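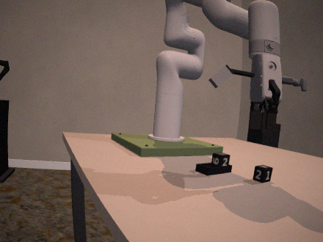
2 min read

We use cookies to remember your settings and count visits. Accept all | Manage choices

Armelle Langlois
Moving a small business to a new town, a thread.

1/ We moved the bindery from Mallet to Ateck in February. A few people asked how it went, so I'm writing it down while I still remember the order things happened in.

2/ The lease was the slow part. The landlord in Ateck wanted a longer term than we did, and it went back and forth by email for weeks. We ended up with 2 years and an option to renew. I would have liked the renewal rent in writing. It isn't.

3/ Get the floor load number before you sign. Our old board shear is cast iron and the first unit we looked at was upstairs. The agent said it would be fine. The building's paperwork said otherwise.

4/ We got quotes from movers and went with Dustum. They came out to see the machines first and measured the doors at both ends. The other company quoted over the phone and never asked what we had.

5/ The deposit was $600 and it came off the final bill. Parking permits for the truck were extra. Ask who is applying for those. We each thought the other was doing it – I was at the town office at 8 a.m. on moving day.

6/ Paper travels badly. We wrapped the good stock and left it flat on the new shelves before opening any of it. The cheap stock stayed in its cartons by the loading door and the edges curled. We're using it for test sheets.

7/ Change your address with the state, the bank, the insurer and every supplier. I forgot Sovatell, who do our phone line, and for a while calls were still ringing in an empty shop in Mallet. If you tried us then, please try again.

8/ Customers mostly took it well. We lost a couple of walk-ins who don't drive, and I'm sorry about that. I now do a pickup run to Mallet in my own car, afternoons only. Message me for the next one.

9/ What I'd do differently: label boxes on the side and not the lid, book the electrician before the movers, and pack the kettle last. The electrician had to come twice as it was.

10/ Still to do: the sign, the back shelves, and a second key for the mailbox. The door is open from 10 if you want to come by – ring the bell, we're usually at the far end.

Related
Repairing a broken hinge on a family Bible
What we charge for thesis binding
Storing paper in a damp building
How to read a commercial lease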